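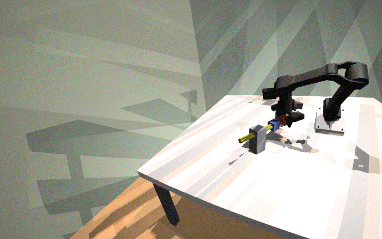 I have been shopping for a kitchen table since last May, and I've learned that I am much pickier than I ever gave myself credit for (my sister would say she knew all along). Our old one was a dark, heavy thing that ate all the light in the room, and every crumb showed up on it like a star in the night sky. What I want now is a pale top, white with those soft streaks of beige and light gray running through it like wood grain, and a plain rectangle so it can go up against the wall when we aren't having company.

The closest I've come so far was at Flanureck, where they wanted $568 for one without the chairs. I walked around it three times, went and had a coffee, and came back to find I still liked it! But then I measured our nook at home and I was off by 5 inches, so there went that.

There's a little secondhand place out in Chambi, roughly 43 miles from us, and I may drive over once the roads are better. In the meantime we're eating at the card table, and the soup tastes just fine there.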